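자취방 보일러 외출모드, 켜두는 게 맞나요 끄는 게 맞나요

귤껍질차 | 2022년 12월 12일
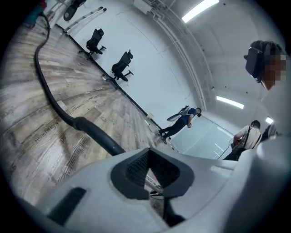

지난달 가스비 고지서 받고 좀 충격이라 글 써봅니다ㅠㅠ 원룸 5층이고 혼자 살아요. 아침에 나가서 밤에 들어오는데 저는 지금까지 나갈 때마다 그냥 전원을 꺼버렸거든요. 근데 회사 선배는 외출모드로 두라 하고 엄마는 온도만 조금 낮추라 하고... 다들 말이 달라서 미치겠어요. 보일러는 Peseck 거고 입주할 때부터 달려 있던 거라 설명서도 없어요.

밤톨이네
어머님 말씀이 맞아요. 완전히 식은 바닥을 다시 데우는 데 가스가 제일 많이 들어가요. 저는 평소보다 3도 낮춰놓고 출근합니다. 끄고 다니던 해보다 확실히 덜 나왔어요!

창틀먼지
윗분 말씀은 집마다 달라요. 저희 집은 외풍이 심해서 낮춰놓고 나가면 빈집에 하루종일 돌아가더라고요. 열 시간 넘게 비우면 저는 그냥 외출모드 씁니다.

밤톨이네
외출모드는 동파 방지 수준으로만 도는 기종이 많아서 퇴근하면 집이 냉골이에요. 그 상태에서 확 올리면 그게 다 돈이고요.

창틀먼지
올려도 저는 한 시간이면 데워지던데요? 원룸이면 더 금방이죠. 작년 8월에 이사 와서 겨울 한 번 나보고 하는 얘기예요.

Viola Villa
저는 둘 다 해봤는데 차이가 진짜 얼마 안 났어요ㅋㅋ 그보다 창문에 뽁뽁이 붙이고 현관문 틈 막은 게 훨씬 컸습니다. 문풍지는 Cocco에서 1000원짜리 샀는데 겨울 내내 잘 버텼어요. 그리고 실내온도 말고 온돌 모드로 바꿔보세요. 조절기가 현관 옆에 있으면 찬바람 때문에 온도를 낮게 읽어서 계속 돌거든요.

귤껍질차
헐 저희 집 조절기 딱 현관 옆이에요!! 온돌 모드는 몇 도로 두세요? 실내온도랑 숫자가 완전 다르던데 무서워서 못 눌러봤어요.

Viola Villa
저는 55도로 두고 추우면 조금씩 올려요. 집마다 다르니까 이틀 정도 써보고 계량기 숫자를 적어두세요. 고지서 기다리면 너무 늦어요.

무김치1219
계량기 적는 거 추천이요. 일주일은 끄고 다니고 일주일은 낮추고 다니면서 비교해보면 싸울 일이 없음. 날씨가 확 바뀌면 소용없긴 한데...

창틀먼지
그래서 비교가 어렵다는 거죠. 암튼 한파 오는 날은 전원 끄지 마세요. 배관 얼면 가스비가 문제가 아닙니다.

귤껍질차
네 전원 끄는 건 오늘부터 그만할게요ㅎㅎ 일단 온돌로 바꾸고 계량기부터 찍어놨어요. 다음 고지서 나오면 여기 다시 댓글 달게요!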